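3.2 Building the hand tools and folding at home

The first pair of tools was put together over several evenings in February, on the bench of the Dandia shared workshop, and most of what we learned about them we learned afterward, when we carried them out of the workshop and into ordinary rooms. We had grown fond of our clean bench by then, with its good lamp and its flat white top, and it took a bit of courage to leave it. Clothes, however, are mostly folded on beds, and so it was on a bed that we wanted the Prilent tools to do their work. Figure 4 shows two views from one such occasion.
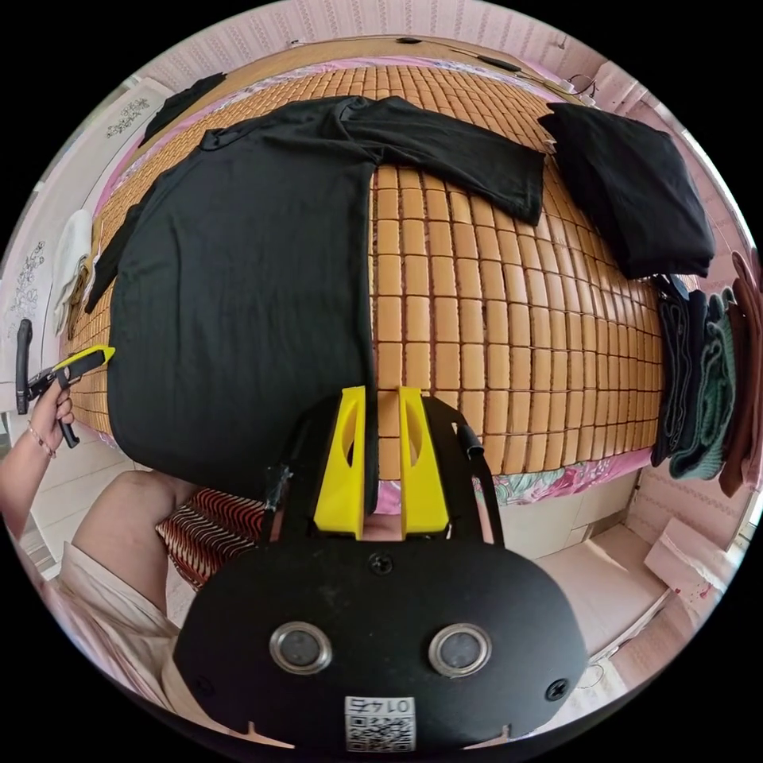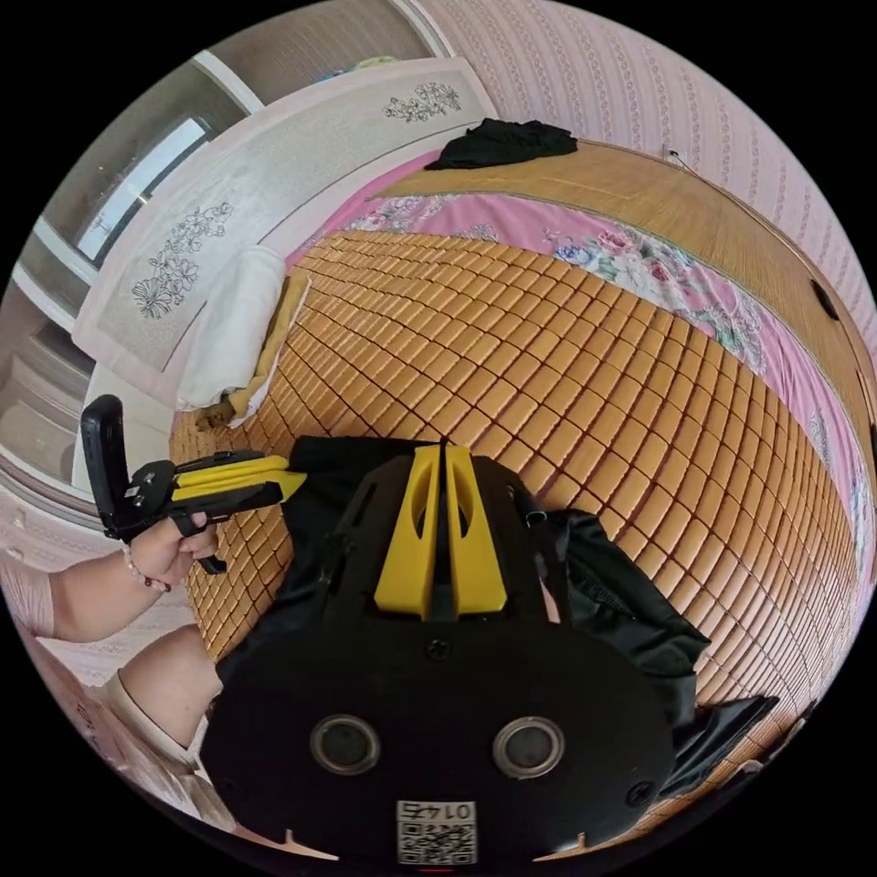 Figure 4. Folding dark clothes on a tiled sleeping mat with a pair of hand-held grippers. Both views are from cameras on the tools, and in each the second gripper is held in the left hand.

Each tool has a black body that sits low in its own camera view, and two yellow fingers that rise from it. We went through more shapes for those fingers than we care to remember. Our earliest ones were solid, stubby things, and they were strong enough to pick up a boot, but they had no give at all and they would skate right over a flat sleeve. Opening up an oval in each finger gave us the softness we were after, and it saved a little plastic as well, which mattered to us more than it should have (the workshop charges by the spool, and our budget was a modest one). The pinch in the first view of Figure 4, where the fingers have closed on the bottom edge of a black long-sleeved shirt, is the grip we designed for: low on the garment, on the hem, with the cloth taken between the tips.

The numbered labels came later than the rest. We had built several bodies from one set of printed parts, and once the lids were on we could not tell one from the next without opening them up again. A small white label with a printed code put an end to that. The two camera views in Figure 4 come from the bodies numbered 0147 and 0145. The labels read upside down from the camera's side, and we have left them so, as the person holding the tool rarely has any need to look at them and the code can be read either way up.

A word about the choice of cloth is in order here, as reviewers of an early draft asked us about it quite reasonably. Black garments are a hard case. The creases in them are faint, the near layer looks very much like the far layer, and the black housing of the tool can melt into the sleeve beside it when the light is poor. In the second view of Figure 4 there is black fabric bunched above the yellow fingers and more of it draped down one side of the body, and we would invite the reader to try to say where a particular fold begins. We find it difficult ourselves! We kept the dark clothes in the set all the same, for people do own a great many of them, and a folding method that works only on a striped tea towel would be of little use in anybody's home.

The surface underneath turned out to deserve as much thought as the cloth. The Dandia bench is smooth, and a shirt dragged across it slides in one piece, so that a careless pull does no great harm. A mat of small tiles behaves differently. The gaps between the tiles give the fingertips something to catch on, and in our first home trials we had tips snagging at the edge of a tile when they came in too flat. We dealt with this by rounding the lower corner of each fingertip with a file and then carrying the change back into the drawing. Readers who build the tool from our files will get the rounded version and can put the file back in the drawer. The grid of the mat was also a help to us in one unlooked-for way, for its straight lines made it easy to check how much the wide lens was bending things near the rim, and we came to use tiled mats for that purpose whenever there was one to be had.

In all we kept 358 folding sequences made in homes, with a further 57 set aside because the cloth had slipped entirely out of view or the tool had been put down partway through. A sequence was allowed to start from any reasonable state. We asked only that the garment be somewhere on the bed, and we gave no instructions on which hand should move first, how the person should sit, or what else ought to be cleared away. Our early notes from the workshop show how much we had been tidying without noticing it. Every shirt in those notes had been laid out square, with the sleeves straight and the collar at the top, and a model trained on such neat beginnings was quite lost when a sleeve ran off sideways.

Comfort is the matter on which we spent the most time after the fingers. A person folding laundry with two of these tools is holding both of them up for minutes together, often while seated on the bed with a leg tucked in, and the weight tells on the wrist sooner than one would suppose. Our first handle was thick and handsome and everyone disliked it. We thinned it, and then thinned it once more, and moved the battery closer to the palm. Sessions were limited to 30 minutes, with a rest whenever it was wanted, and 14 of the sessions ended earlier than that for reasons of tired hands. We think that a lighter camera would do more good here than any further work on the handle, and the Merness mount described in Section 5 is our attempt at it.

The drawings, the parts list and the notes on assembly were last revised on 26 May 2018. Builders working from older copies should check the finger drawing in particular. The Salcedo variant uses a wider finger with the same mounting holes, and the two can be swapped with a single screwdriver, although the jaw must be closed fully and its zero position set again before the tool is used. We forgot this step more than once ourselves, and spent a long afternoon blaming the cable.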